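**Ticket 1837: Bench 4, Losel teaching laboratory. Wall finish and bench covering**

Status: Open, awaiting parts
Category: Facilities / furnishings
Priority: Normal

**Reported issue**

The user department requested repair of the painted wall behind Bench 4. Paint has chipped in several places and there are dark scuffs and scratches above the bench. The department also asked whether the black covering may remain in place while the wall is repainted.

**Log**

*09:10.* Request received and assigned to room record 383. The last repainting of this wall was recorded in March, on the window side only.

*10:25.* Site visit completed. The chips are small and were found to be confined to the paint layer. No filler is required. The long scuff does not come off with a damp cloth and will be painted over.

*11:40.* Paint reference checked against the Golestani schedule. The listed shade, 182, is no longer supplied. Flidska has been asked to provide a match. The user department should not apply touch-up paint from the storeroom, as the earlier tin dried to a different color.

*14:05.* Reply from Flidska: a sample card will be sent before any order is placed. Estimated charge to the department is around 4000, including labor.

**Instructions to the user department**

1. Move the tube rack, the pink box and all glassware to the side bench before work begins. Flasks must be empty and stoppered.
2. Fold the black covering and store it in the Vomeo cabinet. It is not to be used as a dust sheet.
3. Confirm in this ticket when the bench is clear.

**Pending**

Sample card from Flidska. Approval of shade by the department. The ticket will remain open until both are recorded. 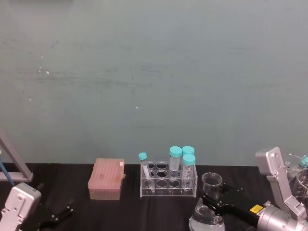

Negin Taheri
Facilities Support Coordinator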